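Stesen Forums > Student Projects > Humanoid and mobile manipulation

Thread: Grocery picking for the senior project, what order do you fill the basket?

gantry_goat
Jun 21, 2020

We're a student team at Werkach and our senior project is a grocery picking task on a two-armed humanoid. It gets a shopping list, goes to the crates, takes the items out with the left hand and puts them in a basket held in the right hand. The demo is at the end of the term and the course staff pick the list, so we can't tune for one fixed order.

Picking is in decent shape. Packing is where we lose points. The score sheet takes off for anything dropped, anything bruised, and anything sticking out over the rim when the basket gets set down. We have 237 logged attempts so far and most of the bad ones are from the basket side.

Right now the planner goes by distance. Whatever is closest gets picked next. I want to change it to go by item type and the rest of the team would like to leave it alone. How did other people do this?

millrace
Heavy first, soft last. Same as bagging at a store. You need a table with a weight and a softness number for each item and then you sort on it. It took us one evening.

oddbearing
Before you change the order, are you sure it's order? When I hear "basket side" I think of the basket moving. Is the right arm holding it still while the left arm drops things in, or is the controller letting it sag?

gantry_goat
It sags a little. We have a gravity term for the arm but the basket mass is set to a constant, so it's wrong as soon as there is anything in it. I don't think that's most of the problem though. We log wrist position and the drift is small next to the size of the basket.

The items are ordinary produce from the store. They sit in slatted crates on the floor and on a low shelf.
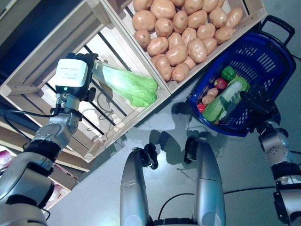
Our planner treats the basket as a box with a flat bottom, and drops each item at whichever grid cell has the lowest height. That worked with the foam blocks we used at the start. With real food the height map is a mess by the fourth or fifth item. Round things roll into the low spot after we've already scored it as free, so the next release point is wrong. The napa cabbage is the worst item on the list for us. In that run the hand is just bringing it up out of its crate and the basket already has a pepper, an apple, a tomato, an eggplant, potatoes and greens in it, and it's being held tilted on top of that. So the largest thing on the list goes in on a pile that can't take it. With distance ordering that happens whenever the cabbage crate is farther away than the rest.

millrace
So that's order. Big first, then heavy, then soft. You can see it without a table.

tallow_and_tin
Disagree with millrace on this one. We had the same kind of task in the Naltberg course and big first was worse for us. A cabbage is big but the leafy end is soft. Put it at the bottom and stack potatoes on it and you get crushed leaves. If your score sheet has bruising on it, that will cost you.

What we ended up with was lay the cabbage along one side wall, low, and keep the other half of the basket for the hard stuff. So it does go in early, but it gets its own zone and nothing is allowed on top of it except other leafy things.

millrace
That's still big first.

tallow_and_tin
It's big first with a rule about what goes on top. Without the rule it fails. We ran it both ways.

oddbearing
I'll keep going on about the tilt. If the basket is tilted, "lowest cell" in the basket frame isn't the lowest cell in the world frame. Round items go to the low wall no matter where you let go of them. Which frame is your height map in?

gantry_goat
Basket frame. The camera points get transformed into the basket frame and then binned.

oddbearing
Then there's your rolling. Your map says a corner is low and free, you release there, and the apple heads for the downhill wall. Then you release the next thing where the apple is now. Either level the basket before each release or add the gravity direction to the cost. Leveling is easier.

gantry_goat
We tilt it on purpose so the head camera can see in. With it level, the near wall hides half the bottom and the map has a big hole in it. The camera is fixed to the head and the neck is already at its limit.

oddbearing
Tilt to look, level to drop. Two poses. You only need the map once per item.

gantry_goat
That adds time per item. We have 11 minutes for the whole list and we're close to it now.

kettlefish
Do you need to look every time? We did a version of this with bins. We only took a new map after anything round went in. Leaves and long things stay where you put them. That cut out a good share of the looks.

gantry_goat
That would help. The item class is already known at pick time so it's just a flag. I'll try it.

pnp_or_bust
Going a different way here. Why is the basket in the air? Put it on the floor and use both hands for the cabbage. Holding a basket with one hand the whole time costs you an arm, gives you the sag problem and gives you the tilt problem. A basket on the floor has none of that.

gantry_goat
The rules say it has to be carried between stations. We could set it down at each one, but then it has to be picked up again, and getting the fingers onto it off the floor is our least reliable grasp. We hold it by the edge and not by the handle.

pnp_or_bust
Why not the handle? It's there for that.

gantry_goat
Held by the handle it swings. With the fingers on the edge we control the angle.

tallow_and_tin
Edge is right. We did handle for a month and the swinging was bad enough that we had to wait for it to settle before each release.

pnp_or_bust
Fine, but I'd still count up how many stations the list really has. If all the crates at one station are within reach you set down once and pick up once. One bad grasp against five bad releases. I'd take the one.

gantry_goat
Fair. It's 2 stations. The grasp off the floor fails often enough that I don't want the entire run depending on it, since a dropped full basket ends the run. I'll bring it up with the team.

millrace
How are you handling potatoes? That crate is full to the rim. We had trouble getting one potato out of a packed crate without moving its neighbors. If you knock one over the side, does that count as a drop?

gantry_goat
It counts as a drop. We pick from the highest point of the pile and come straight down. It's slow but we rarely lose one. What we do get is two potatoes in the hand at once. The wrist force reading catches that if the second one is big. Small ones get through and then the count is wrong.

kettlefish
Compare the hand camera picture before and after the lift? Or weigh at the top of the lift with the arm stopped. Reading force while it moves was useless for us.

gantry_goat
We read it while it moves. OK, that might be all it is.

ruddock
I was on the Kuusisto team two years back and we had nearly the same project with a different arm. Some notes, take what you want.

Sort by type, yes, but sort within a station only. Going back to a station because the sort said so ate more time than any packing gain.

Grip the cabbage near the stem. The leaf end tears and you end up with a leaf in the hand and the cabbage still in the crate. It looks like you do that already.

Release low. We used to let go above the rim because we were afraid of hitting the wall with the hand. Half our bruising was from that.

Your height map should store the item class per cell as well as the height. Then tallow's rule is one lookup.

millrace
Sort within a station is a good point. I'd drop my version for that.

gantry_goat
Thanks, that's useful. The class per cell thing is small, we already have the label when we place the item. But it goes stale when something rolls, same as the height.

ruddock
Yes. So level before you release round things and it goes stale less often. I'm with oddbearing on that.

pnp_or_bust
Or put it on the floor.

oddbearing
Have you fixed the basket mass yet? You know what you've put in it. Add it up from a table and update the gravity term after each item. It's a few lines.

gantry_goat
Not yet. The table would be the same one millrace wanted for the sort so I'll make it once and use it for both. Someone needs to take a scale to the produce.

Plan for this week, after talking to the team:

Sort by type inside each station, cabbage along a side wall with the nothing-on-top rule.
Level the basket for round items only. Leave it tilted for the rest.
New map only after a round item.
Stop the arm before reading force on potatoes.
Basket mass from the table.

The team wants to change one thing at a time so we can tell what did what. I'd do them all at once given the time left. We settled on the sort first, then the leveling, then everything else together.

tallow_and_tin
One at a time is right. Use the same list for each test too, or you won't be able to compare.

kettlefish
What are you logging at? If you're saving the full camera stream for each run you'll run out of disk before you finish. We hit 2,000 files and then found out the script had been failing silently for days.

gantry_goat
Stills at each grasp and each release, joint data for the whole run. Disk is OK. I'll check that the script is writing, though.

millrace
Post the drop counts when you have the sort in. I want to see whether the potatoes or the cabbage come out ahead.

gantry_goat
Will do. The first set of runs is tomorrow if the left wrist cable holds up. It's been catching when the elbow is bent far in and we've got it taped for now.

oddbearing
Tape it with the elbow fully bent, not straight. Otherwise it pulls.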